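We use cookies to remember your preferences and improve this site. Accept all | Manage settings

Who Does the Dishes? Chore Systems in Shared Student Housing

Reading time: 5 minutes

Summary

This project looked at how students who share a kitchen decide who cleans it. I collected written answers from 64 students living in shared apartments in two neighborhoods, Bristerow and Rivcombe, and kept a log of my own kitchen for one semester. The main finding is that most apartments have a system, most residents can describe the system in detail, and the sink is full anyway.

Why I picked this topic

The assignment was to study a rule that people follow without being forced to. My first idea was library noise levels, but four other people in the class had it too. Then in September my roommates and I had a two-hour meeting over a baking dish that had been "soaking" long enough to develop a second water line. By the end of the meeting we had a chart, a backup chart, and a shared note called Kitchen Constitution. I figured if we were going to live like this I might as well get credit for it.

Background

The readings from the course were more useful than I expected. The part on shared resources describes a pasture that everybody grazes and nobody fixes, and anyone who has owned one good frying pan with three other adults will recognize the pasture. The reading also says that small groups often do fine if they make their own rules, can see who is breaking them, and have some mild penalty available. I went in thinking our apartment had all of these. We had the first one, in abundance.

Method

The survey had 10 questions and was handed out in the laundry rooms at Bristerow and by the mailboxes at Rivcombe. The laundry room was the better spot, as people there are stuck until the spin cycle ends. I asked what kind of chore system the apartment used, who had suggested it, when it had last been followed, and what the person thought their own share of the work was. That last one had to be a percentage. I also asked for the percentage they thought each roommate did.

For the kitchen log, I wrote down at 9 p.m. each evening what was in the sink and whether the counter was clear. My roommates knew about the log. This is a weakness of the study and also, for the first two weeks, the cleanest our kitchen has ever been.

Results

The systems fell into 3 types. The first was the rotating chart, usually on the refrigerator and usually still showing the month it was made. The second was "clean up after yourself," which was the most popular and the one people got angriest about when asked to explain. The third was the app. Several apartments used Skukarex, which lets you assign chores and sends a reminder when one is late. Everyone who used it said the reminders were helpful. Most of them had turned the reminders off.

The percentages were my favorite part. In one apartment at Rivcombe, four roommates filled out the survey separately, and each of them claimed at least half of the cleaning. I checked whether I had copied the numbers wrong. I had not. In my own apartment I put myself down for 90 percent of the trash duty, and I would like it noted that I stand by this figure, although the log has me taking the trash out on a minority of the nights it went out.

Rotating charts did best at the start of the semester and worst around midterms. "Clean up after yourself" was steady all the way through, at a low level. The app apartments were split between very tidy and the other thing, and I suspect the tidy ones would have been tidy with a pencil.

One pattern I didn't plan to look for was the mystery item. Many people mentioned some object that belonged to no one, so no one would wash it or throw it out. A colander came up more than once. Condiments were their own category. Every apartment seems to own several bottles of the same thing, all open, each defended by a person who can't say which one is theirs.

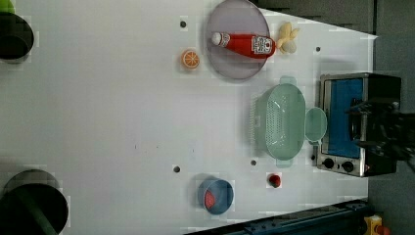
Ownership ended up mattering more than the schedule did. People washed their own mug the same day and left a shared pot until somebody needed it for pasta. When I asked why, the usual answer was that the last person to use the pot should do it, and the usual problem was that the pot had been used by everyone and remembered by no one. The Ranjbar building, on the far side of Bristerow, handles this by giving each resident one plate, one bowl and one set of silverware at move-in, with anything extra kept in a locked closet. Residents there complained about the plates being ugly. They did not complain about the dishes piling up, because there aren't enough dishes to make a pile.

We tried a version of it at home in November. Each of us kept one plate and boxed up the rest. The sink stayed clear for eleven days, and then somebody had people over for dinner and the box came out from under the bed. It has not gone back. I'm told it will.

Problems with the study

The sample is small, and it leans heavily toward people who do laundry. Nobody who answered described themselves as the messy roommate, so either the messy ones refused the survey or they don't know. My log also stopped for a week in October when I had the flu, and the entries right after that are short and a little bitter.

I should have asked who does the grocery shopping. Several people wrote it in the margins, with underlining, and it seems to be the thing they trade against dishes. A follow-up could ask how those trades get made and whether both sides know a trade is happening.

What I would recommend

Own fewer dishes. If there has to be a chart, put a date on it when it should be taken down, so that people don't learn to look past it. Agree on what "soaking" means, in hours. Our Kitchen Constitution now says twelve, after an amendment. The baking dish has been replaced by one from the thrift store, and the old one is on the balcony with some basil in it.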